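Sidewalk Season

By August our robotics club had stopped building robots. We had one, sort of, a delivery cart with six wheels and a lid that stuck, and it was sitting under a tarp in the Derkdale shop room because the motor controller was on back order. So we did what the rules let us do and moved the whole thing into the simulator.
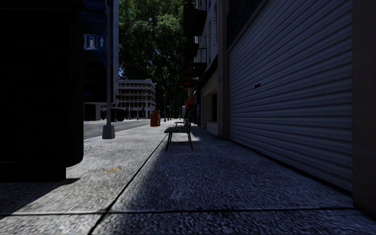

I was in charge of sidewalks. That sounds like a joke job, and when they handed out the roles I laughed too, but the Stekeo Cup is pretty much all sidewalk. Your cart starts on one block, it has to get a package to another block, and in between there's a city that doesn't care about you. The fake city was called Pustia. I don't know who came up with that. I spent more of my summer in Pustia than I did in my own kitchen.

My part of the code was supposed to look at the pavement and say where the cart could go. Easy! Gray means go. Except gray in the sun and gray in the shade are two completely different grays to a computer, and my cart was scared of shade. It would roll along all happy and then hit the line where the shadow started and just stop – like a dog at the edge of a pool. We ran it 196 times the first week and it quit at the shadow in most of them. The other times it ran into the bench.

I got weirdly attached to that bench. Green, slatted, right on the line between light and dark. I used to think about sitting on it. At one in the morning, with my laptop burning a hole in my knees, I'd steer the camera over to it and park there for a while and look across the road. No one else was ever around. You could hear my mom's dishwasher through the wall, and I'd pretend it was traffic.

The team we were all afraid of was Huang. They had won the year before, and there was a rumor they'd trained their cart on 2,000 hours of driving. We had 217. I did the math on how long it would take us to catch up and then I closed the calculator and ate some cereal.

What fixed it was dumb. I was walking home from practice, real walking, on a real sidewalk, and I crossed out of the sun and noticed I didn't slow down. My feet never asked. The cracks kept going in the same direction and I guess that was enough for them. I turned around and crossed the line again, back and forth, probably looking like I'd lost my keys.

That night I quit feeding the cart colors and started feeding it cracks. Joints, curbs, edges. Run 773 was the first one I stood up for. It came up to the shadow, and I said "come on, come on" out loud, and it went in.

Then it hit the bench.

I texted the group anyway, all caps, and somebody sent back a thumbs up and a picture of a box on the shop room table. The motor controller was in.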